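"Histanora" Opens in Gresudstead After a Six-Month Delay

09/10/2020

The feature film "Histanora" had its first public screening in Gresudstead this week, on an outdoor screen set up in the parking lot behind the old bus station. The film was due to open indoors in March. That screening was called off when theaters closed, and the distributor, Nikzad, held it back through the spring and summer in the hope of showing it to a live audience.

All 300 tickets for the outdoor screening were gone by the afternoon before. Viewers could sit in their cars or bring folding chairs, and the sound was carried both by loudspeakers and over a local radio frequency. The film started late, when it was finally dark enough to see the picture.

"Histanora" follows two sisters who leave the mountain town of Demalitz with their mother in the early 1980s and settle in a row house in a city they have seen only on a calendar. The older sister is 16 and does not want to go. The younger is seven and treats the whole trip as a vacation. The title is the name of the bakery their grandmother ran back home, and it is also the name the mother gives to the lunch counter she opens in her second year abroad.

The story is told in the family's two languages. In the first half hour nearly all the talk is in the dialect of Demalitz, with English subtitles. As the girls start school, more and more of the dialogue is in English, until the mother is the only one still using the dialect at the table. The subtitles get fewer as the film goes on, and for one long argument near the end they are dropped completely. The daughters answer in English and the mother does not, so anyone without the dialect hears only their side of it.
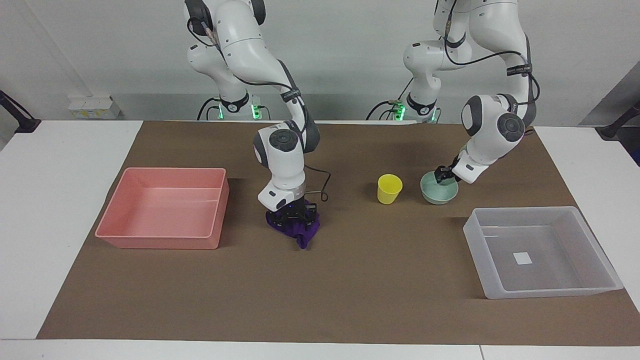
The argument without subtitles was the best thing in it, one viewer said on the way out of the parking lot, adding that she had understood every word from the faces and had not noticed until afterward that there was nothing to read. She was less happy with the ending, which she thought came too fast after such a slow middle, and she would have liked to see more of the grandmother.

The grandmother appears in only a few early scenes, but her voice is heard all the way through. The family back home does not write letters. It sends cassettes, and the mother plays them in the kitchen while she works. The idea came from a real collection. The production was given the use of 52 cassettes recorded by families in Demalitz for relatives overseas, most of them from the years in which the film is set. None of the recordings is played in the film itself. The writers listened to all of them and then wrote new ones for the grandmother, keeping the kind of news people sent: who had married, what the plums had sold for, which neighbor had stopped speaking to which.

The film took five years to finish. Part of that was money. A first version of the script had the sisters growing up and returning to Demalitz as adults, and it would have called for a second cast and another season of shooting. That part was cut after the first round of funding fell through. What is left of it is a short scene at an airport, placed just before the credits, with the older sister seen from behind at the check-in desk. Whether she is going back for a visit or for good is not said.

Demalitz has changed too much to stand in for itself, and the early scenes were shot in two villages farther up the valley. The street where the bakery stood was built as a set against the side of a real church hall. Residents were asked to lend clothes and household goods from the period, and more than 400 items were handed over, among them aprons, school satchels, a bread scale and a great many clocks. The clocks could not all be used. A few of them hang in the grandmother's front room, and they do not agree on the time, a detail that got a laugh at the screening.

The city scenes were all shot in and near Gresudstead, which explains part of the local interest. The row house is on the east side, close to the canal, and the lunch counter is a former shoe repair shop that has been empty for years. The counter and the tiled wall behind it were put in for the film and have been left in place. There has been talk of reopening it as a real cafe, but no one has taken the lease. 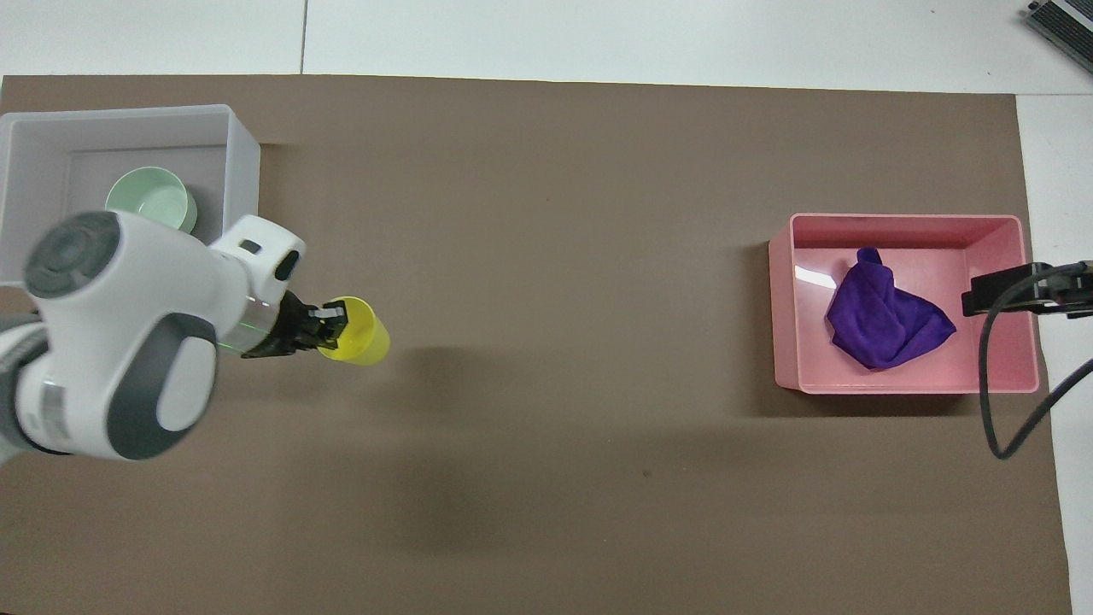 Color does a lot of the work of keeping the two places apart. The Demalitz scenes are warm and rather dark, with brown wood and lamplight, and the city scenes are gray and white at first, with very little in them that stands out. Then, room by room, the mother begins to paint. The shade she picks for the kitchen is a pale mint green, close to that of the bowl in the open white bin above, and it turns up later on the walls of the lunch counter and on the older daughter's graduation dress. It is the color of the bakery door in the first scene, seen for only a second or two as the grandmother shuts up for the night. The film does not point this out. Several people at the screening had missed the door and were surprised to hear about it while they were packing up their chairs.

Not everything works as well. The father, who stayed behind, is hardly there, and the two phone calls meant to explain his absence raise more questions than they settle. A side story about a school friend of the younger sister is started and then dropped. The music is heavy in places, above all in the scene where the mother signs for the shop -- a moment the actress could have carried without any help from the strings.

The performances are strong. The two girls had not acted in a feature before, and the younger one in particular gets through long takes in both languages without seeming to try. She starts to correct her mother's English in a shop, sees the look on the clerk's face, and stops. The scene lasts less than a minute. It was the one people were still talking about in the line for coffee.

The dialect may be the part of the film that lasts longest. It has few speakers left outside the valley, and it has hardly been heard on a movie screen. The actress who plays the mother learned it for the role over one winter. Speakers from Demalitz who had seen an early cut found her accent good but a little too careful, and she went back and recorded some of her lines again. The grandmother is played by a native speaker, and she was left to put her lines in her own words.

Nikzad plans to take "Histanora" to other outdoor sites in the region while the weather holds. Two more nights have been set for the Gresudstead parking lot, with the same limit on tickets and the same start time, half an hour after sunset. Cars over six feet tall will be sent to the back rows. There is no food stand, and viewers may bring their own.

An indoor run will depend on when theaters are allowed to open. The company has also been asked about showing the film online and has not decided. A version with subtitles throughout, including the argument scene, has been prepared for viewers who are deaf or hard of hearing. It will be used for the second of the two added nights.

Tickets are sold in advance only and are priced per person, not per car. In case of rain the screening moves to the following night, and tickets remain valid. The film runs a little under two hours. It is not rated, but the distributor suggests it for viewers 12 and older.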